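Project Report: Everyday Care of a Shared Lounge
Department of Hospitality Studies, Hakolel College
Submitted by Kamonchanok Suwannarat
Project adviser: Innes Kinnear
January 2019

1. Background

The ground-floor lounge of Chareonsuk House is used by residents, visiting families and evening study groups. It has a floor area of 852 square feet and is furnished in one style throughout: polished wood on the walls, wooden coffee tables, beige upholstered seating and a small number of brown leather armchairs. The furniture was placed in the room when the house was last refitted and has been moved many times since then, usually by whoever needed a larger table for the evening.

The lounge has no written plan for its care. The cleaning staff vacuum the floor and empty the trash each morning. The tables, sofas, blinds and wall fittings are attended to when there is time, and the staff told the author that in practice this means before holidays and before open house. Residents are expected to wipe up after themselves, but the house rules do not say where cleaning supplies are kept or which surfaces may be sprayed.

The department asked second-year students to select a shared room on campus and to propose a routine for it that could be carried out by the people who already use and clean it. This report presents the work done for the Chareonsuk House lounge.

2. Purpose of the project

The project was intended to answer the following questions.

Which surfaces in the lounge show the most wear from daily use?
How do residents use the coffee tables and the seating, and what do they leave on them?
Can a short wipe-down by residents, using supplies kept in the room, reduce the work left for the staff?
What would such a routine cost for one semester?

The project did not examine the carpet, the air conditioning or the adjoining pantry. These are covered by the college maintenance contract.

3. Method

The author visited the lounge at different times of day over 2 weeks and kept a notebook of the condition of each surface. Marks were recorded under simple headings: dust, rings from glasses, fingerprints, food or drink, scratches, and fabric stains. A mark that remained after wiping with a damp cloth and then a dry one was listed as damage and was not counted again on later visits.

A one-page questionnaire was given to residents at the front desk. There were 40 completed forms. The questions dealt with how often the resident sat in the lounge, for what purpose, whether food or drink was brought in, and whether the resident had ever cleaned a table there before leaving. Space was provided for comments.

The author also spoke with two members of the morning staff and with the house office about purchasing. The furniture supplier, Womomico, provided a care sheet for the upholstery and the wood finish. The sheet is brief. It recommends a soft cloth, very little liquid, and no abrasive powder on any surface. For leather it refers the reader to a separate sheet, which the author requested but had not received at the time of writing.

4. Results

4.1 Coffee tables

The tables received more use than any other surface in the room. They are reddish-brown with a smooth finish, and fingerprints and dust show clearly when light falls across them from the side. Rings from cold glasses were the most frequent entry in the notebook. Most came away without difficulty on the same day. Rings left overnight needed a second pass, and a few near the table ends have turned pale and should be treated as damage to the finish.

Residents often push tables together to make one long working surface. The gap between two tables collects crumbs and pencil shavings, and the edges are chipped where the tables have been knocked against each other. Staff reported that they return the tables to their usual position each morning and that they find this tiring, as the tables are heavier than they look.

Cables are also laid on the tables. Leads were not found to mark the finish, but the tops were wiped less well where items were left in place, and dust was recorded along the lines where cables had been lying.

4.2 Upholstered seating

The beige fabric has a visible texture and hides light soil well. It does not hide drink stains. The arms are the weakest point. Residents rest their hands, bags, folded cloths and plates on them, and the fabric on the arms has darkened slightly compared with the backs. The front edge of the seat cushions has also darkened where people sit forward to reach the tables.

Backpacks were recorded on the sofas on nearly every visit. The author observed that a bag placed on a cushion takes the seat of one person, and that the base of a bag which has stood on the street is then in contact with the fabric. Several comments on the questionnaire made the same point with some force. One resident wrote, "I would sit there more if the bags had somewhere to go." Others noted that there are no hooks or low shelves in the lounge, and that the floor beside the sofa is the only other choice.

4.3 Leather armchairs

The leather armchairs stand nearer the walls and are used less. Dust was present in the seams and under the arms. No cleaning of these chairs was attempted in this project for the reason given in section 3.

4.4 Walls, blinds and ceiling

The wood paneling was in good condition at hand height and dusty along the upper moldings. The wall lamps are brass and show fingerprints around the base. The slatted blinds hold a fine gray dust that falls on the seating below when the slats are turned, and it is recommended that blinds be dusted before the sofas are vacuumed and never after. The ceiling beams and recessed lights cannot be reached without a ladder and should remain with the maintenance contractor.

4.5 Questionnaire

Study was the most common reason given for using the lounge, followed by resting between classes. Many residents reported falling asleep there at least once during the semester. Drinks were brought in far more often than food. Most respondents had never wiped a table before leaving, and the comments suggest that the main obstacle was the lack of a cloth. A smaller group believed that cleaning was not permitted because the furniture was "too nice."

5. Trial routine

After the first week of observation the author placed a spray bottle and a cloth in the lounge and posted a card by the door. The card read as follows.

Please move your cup and papers.
Spray the cloth, not the table.
Wipe along the grain, then turn the cloth over and wipe again.
Do not spray the sofas or the leather chairs.
Leave the bottle and cloth on the table for the next person.

The last instruction was discussed at length with the adviser. Mr. Kinnear's view was that supplies stored in a drawer or cabinet would remain there, while supplies left in plain sight would be used. The house office would have preferred a cabinet for the sake of appearance. It was agreed that the open arrangement would be tried first.

The bottle and cloth stayed in the room throughout the second week. On most visits the cloth had been moved since the previous visit. Fewer rings were entered in the notebook than in the first week, although the number of evening groups was also lower and the two weeks cannot be compared strictly. The morning staff stated that the tables took them less time. They asked that the cloth be replaced more often than the author had planned, and this change has been included in the proposal below.

Figures 1 to 4. The lounge, with its seating and coffee tables.
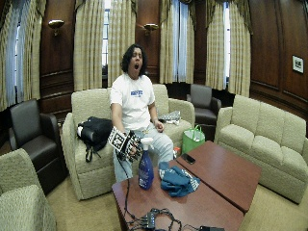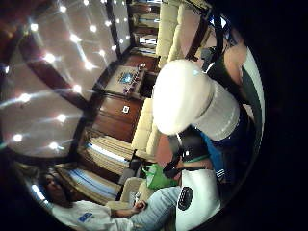
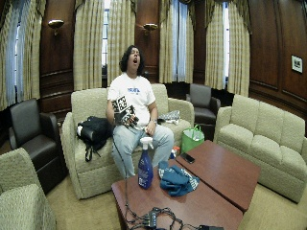
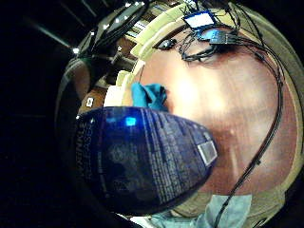 6. Proposed routine

The following division of work is proposed for the coming semester.

Residents: wipe the table after use; keep bags off the cushions; return tables to their usual position if they have been moved.

Morning staff: replace the cloth daily; check and refill the bottle; vacuum seat cushions and arms once a week, with the brush attachment; dust wall lamps and paneling at hand height once a week.

House office: arrange dusting of the blinds and upper moldings once a month; keep a record of damaged finish on the tables; obtain the leather care sheet from the supplier.

A low bench or open shelf near the entrance is also proposed for bags. The author measured the wall beside the door and found that a narrow bench would fit without blocking the passage. The bench should have a wipeable top and should be plain in style so that it does not compete with the paneling.

7. Cost

The house office has set a limit of 4000 baht for the semester. Cloths, refills and a brush attachment can be purchased within this sum. The bench cannot, and a separate request will have to be made to the furnishings fund. The office advised that requests received before May are considered for the next academic year.

8. Limits of the study

The period of observation was short and fell at a time when some residents were away. Visits were made by one person, and another observer might have judged certain marks differently, particularly the darkening of the sofa arms. The questionnaire was returned mainly by residents who use the lounge often. Visitors were not asked.

9. Acknowledgments

The author thanks the morning staff of Chareonsuk House for their patience and for the loan of the stepladder, and the residents who returned the questionnaire. The notebook and the completed forms have been left with the department office and may be consulted there on request.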